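Heimkino & Discs > Veröffentlichungen > "Die Furt" (Jara), Mediabook vs. Standard-Blu-ray

kellerkino_17
hallo zusammen, hat schon wer das Mediabook von Die Furt in der Hand gehabt? Bei Sullby seit gestern vorbestellbar, limitiert auf 3.000 Stück. Laut Ankündigung neues Master, Langfassung und Kinofassung, dazu Making-of und Trailer. Standardausgabe soll im August folgen, aber angeblich nur Kinofassung. Lohnt der Aufpreis?? Hab noch die alte DVD von Husa und die ist echt zum weglaufen.

Tonspurjäger
Master ist das gleiche wie bei der französischen Scheibe, die hab ich. Bild gut, bisschen viel Grün in den Nachtszenen. Ton: Original 5.1, deutsch nur Stereo. Wer auf die Synchro angewiesen ist, spart sich das Geld. Meine Meinung.

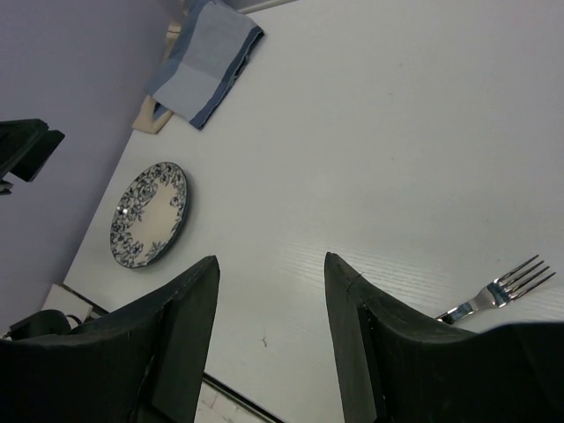 Ist die Langfassung durchgehend synchronisiert?
Die zusätzlichen 17 Minuten laufen im Original mit deutschen Untertiteln, eine Synchro dafür gab es nie.

grobkorn
Grün?? Das war im Kino auch so. Hab den damals auf 35mm gesehen, die Schlacht am Fluss war genau so giftig. Alte DVD war halt einfach falsch, viel zu warm. Leute gewöhnen sich dran und dann is das neue plötzlich verkehrt.

Tonspurjäger
35mm nach wievielen Vorführungen. Und dein Gedächtnis als Referenz, na ja. Ich sag nur was ich auf kalibriertem Gerät sehe. Die Gesichter im Zelt kippen ins Grüne, das will kein Kameramann.

grobkorn
doch, genau der wollte das. Steht im Interview im französischen Booklet, Seite 10. Hast die Scheibe doch angeblich.

Tonspurjäger
Booklet ist auf französisch, kann ich nicht. Wenns da so steht ok. Gefällt mir trotzdem nicht.

kellerkino_17
danke euch, aber nochmal zur Frage: Langfassung besser oder nur länger? Kenn nur die Kinofassung

Nebelmaschine
Deutlich besser. Der Verrat vom Bruder kommt in der Kinofassung aus dem Nichts, da fehlt die komplette Szene in der Mühle. Auch das Ende ist anders geschnitten. Ohne Spoiler: der letzte Ritt wirkt ganz anders. Bei den Schlachten merkt man kaum was, paar Einstellungen mehr.
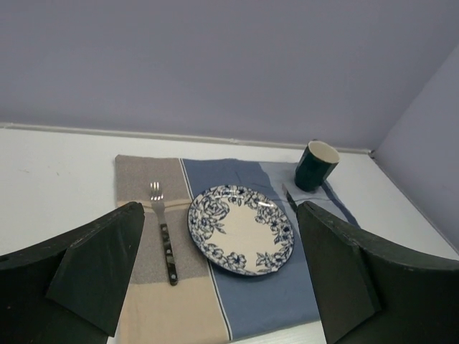 Tisch, hinten die Wand

Nebelmaschine
achso und Making-of: ist das alte von der Husa, 4:3, keine halbe Stunde. Hätte mir da mehr erhofft. Audiokommentar wieder keiner.

grobkorn
Langfassung find ich zäh ehrlich gesagt. Die Mühle erklärt alles was man sich vorher schön selber zusammenreimen musste. Kinofassung ist der bessere Film. Aber gut dass beides drauf ist.

Nebelmaschine
Zusammenreimen? Meine halbe Familie hat nach dem Film gefragt wer der Typ mit dem Siegel war. Der steht in der Kinofassung zwei Mal im Bild und entscheidet dann den Krieg.

discdackel
Vorsicht übrigens bei Mostville, die listen das Mediabook auch, aber mit Cover B und ohne Nummerierung. Preis gleich. Hab hingeschrieben wegen Lieferdatum, keine Antwort bisher. Bei Sullby sind Cover A und B drin, A ist das mit dem Floß, auf 700 limitiert, der Rest ist B. Hab A genommen. Verpackung bei Sullby war bei mir zuletzt ok, keine gestauchten Ecken, beim Mostville-Paket davor leider schon, und zwar gleich zwei Mediabooks. Umtausch

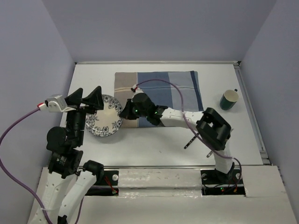 ging dann zwar, hat sich aber ewig gezogen, und das eine war inzwischen vergriffen. Gab Geld zurück, was nützt mir das bei ner limitierten. Also wer sammelt: lieber direkt beim Label.

kellerkino_17
Cover A wird mir grad als ausverkauft angezeigt :( B sieht aber auch ok aus. Ich glaub ich bestell. Die Untertitel sind ausblendbar?

Tonspurjäger
Auf der französischen ja. Bei der deutschen keine Ahnung, Jara hatte bei früheren Titeln manchmal Zwangsuntertitel bei Originalton. Würd ich vorher nachfragen.

discdackel
A ist bei mir noch im Warenkorb drin, Seite neu laden. Kommt immer mal wieder eins rein wenn wer storniert.

kellerkino_17
hat geklappt, A bestellt!! danke. Wegen Untertitel schreib ich Jara ne mail und meld mich dann hier.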